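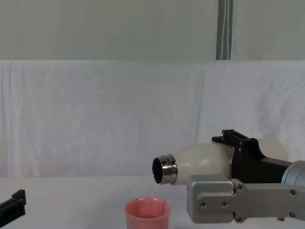
I never used to pour my water into anything. If there was a bottle, I drank from the bottle, standing up, usually with one shoe on, and I thought of that as being efficient. My mother would have been horrified (she put out glasses for the people who came to read the meter), but I lived that way for years and I can't say it did me any harm, apart from the drips down my front.

Then last July we had that long hot stretch, and my doctor, who is a patient woman, asked me how much I was drinking. I had no idea! I guessed. She wrote down 2000 milliliters a day on the back of an appointment card and told me to try that for a while and see if the headaches let up. So I went home and filled my white bottle to the very top, and by supper I had taken maybe four sips out of it. It had stood next to me all day and I had simply stopped seeing it.

The cup was an accident. It's a little pink plastic thing, short and wide, the sort you'd hand to a child at a picnic, and it came in a bag of odds and ends from the secondhand shop in Ferkville along with a gravy boat I actively dislike. I rinsed it and left it out on the table, and the next time I sat down I poured some water into it, only an inch or so, and drank it, and then poured some more. That was the whole discovery, I'm afraid. A full bottle looks like a chore to me and an inch of water in a pink cup looks like something I could have right now.

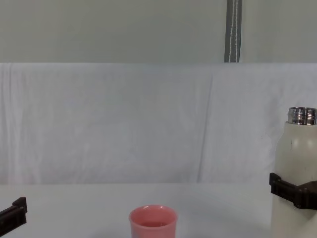
Posted by Vitória Brandão, Sun 5 February, in At Home

I should say a word about pouring, which I have gotten rather fussy about. My bottle is the insulated kind with a screw thread at the neck, and with that sort of bottle you have to commit to it a little. If you tip it too timidly the water creeps around the threads and runs down the outside, and you end up with a puddle and a wet sleeve. Hold it around the middle, bring the neck right over the cup and tilt until you get a nice thin stream. Then stop well before you think you need to! I like mine low in the cup. It picks up the pink from the sides, too, so that plain tap water looks a bit like something you'd be served at a shower.

I also take the cap completely away and put it in the fruit bowl, because if it's sitting next to me I will fiddle with it. Asger Sveinbjörnsson, my neighbor across the landing, thinks the fruit bowl is unsanitary and has told me so twice. He has a 3000 milliliter jug with the hours of the day printed down the side, and he's very proud of it, and I notice it's always at the ten o'clock line.

The other thing that helped was clearing the table. It's a plain white one and it used to be where the mail went, and the library books, and the seed catalogs, and a lamp I was going to rewire. The bottle disappeared in all of that. I took everything off one Saturday, which needed 90 minutes and two trips to the basement, and I hung a white cloth up behind it for a backdrop. I like how calm it makes that end of the room, and how the pink shows up against it. The cloth still has its fold lines in it. I keep meaning to iron it and I keep having a cup of water instead.

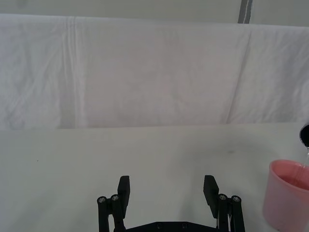 Vitória Brandão

Wiping down is the price you pay for white, of course. Every little speck shows, and so does every gray smudge, and there are evenings when the light comes in low and I see that I've missed half of it. A damp cloth and then a dry one is all I do. I did try a spray once and it left streaks that bothered me more than the smudges had.

As for the drinking itself, some days I get to my number and some days I don't. I tried setting a timer for every 60 minutes and hated it, so now I just pour when I sit down and again before I get up. The headaches are fewer. I haven't told the doctor about the cup yet, but I see her next month, and I might bring it along in my bag.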